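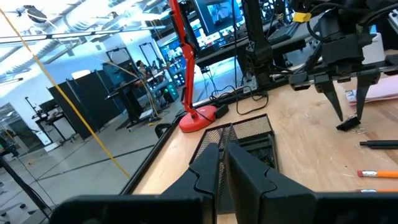
The desk end of the bench, pencils still out

How do I look after a pale butcher-block top that gets used as a desk?

Posted by Brallow_Bench, 16 Dec 2018

Hello all, long-time reader and first-time asker, so please be gentle with me. I have a light wooden butcher-block top in the back room that has become the desk for everybody in the house. It started out as a sewing bench when we lived in Vomstead, then it came with us to Olport, and now it gets homework, bills, Christmas cards and whatever else needs a flat surface and a good lamp. There's a black metal rail along the one edge, which I like the look of, though crumbs and pencil shavings do seem to collect beside it.

My trouble is that the top is getting scuffed. It isn't dreadful, and I don't mind a bit of wear on something that's used every day, but I'd like to stop it getting worse before the grandkids arrive for the holidays. I suspect the mesh organizer is partly to blame, as it gets shoved back and forth all day long. I also keep finding binder clips lying about on the bare wood, along with little scraps and bits of what might be wire, and I worry about somebody leaning on them with an elbow and grinding them in.

I've been told to oil it, told to varnish it, and told by my brother-in-law to leave it alone and stop fussing. I honestly don't know if it was ever finished with anything. The receipt says $106 and the name of the shop, and that's the full extent of my paperwork. Would love to hear what other people have done, and also whether I should be putting something under the lamp. It's the red one with the jointed arm and the round base, and it's heavier than you'd think.

Ramesh Mittal

Hi there, and welcome! What a nice spot to sit and write cards. I have a very similar top that I've been looking after for years (mine was a kitchen counter in its first life, and you can still find the odd knife mark if you go looking), so I'll tell you what I do and you can take whatever's useful.

First, find out what's on it. Put a few drops of water somewhere that doesn't show, underneath if you can reach, and leave them for ten minutes. If the water beads up and wipes away clean, you probably have some sort of varnish or hard finish, and oil will only sit on top and go sticky. If the spot turns darker, the wood is bare or was oiled a long time ago.

For bare or oiled wood, clear everything off, the lamp too, and give it a good brush with a soft dry brush, paying attention to the line along that metal rail. An old toothbrush gets right in there. Wipe it over with a barely damp cloth and let it dry overnight. Then sand very lightly by hand with 240 grit, always along the grain. Please don't use a power sander for scuffs like yours, I did once and spent a whole weekend in May evening out the dip I'd made. Dust it off, rub in a thin coat of hardwax oil, and wipe off every bit of the extra. Do a second coat the next day if it looks thirsty.

If you're using oily rags, spread them out flat outside to dry before they go in the garbage. They can heat up and catch fire when they're balled up, and I'd hate for you to learn about it the hard way.

For a desk I prefer hardwax to plain mineral oil. Mineral oil is lovely on a cutting board, but on a desk it can come off on your papers for a good while afterwards, and a pile of nice stationery will soak it right up.

As for the lamp and the organizer, stick-on felt is all you need. Cut a ring for the round base, and put a small square under each corner of the mesh one. Change the felt when it gets gritty, or it'll scratch as badly as bare metal. Keep the clips in a little dish and you've solved most of it. Do let us know how the water test comes out!

salinas_sue

Agree with the felt. I just use a big desk blotter and let the wood underneath do what it likes. Pencil marks come off with a white eraser, by the way, don't use the pink one on the end of the pencil, it can leave a smear on pale wood.

olport1577

Varnish it and be done. Three thin coats of water-based, satin, sand in between. Mine's been fine. If it already has oil in it though you'd have to get that off first and I couldn't tell you how, I started with a new one.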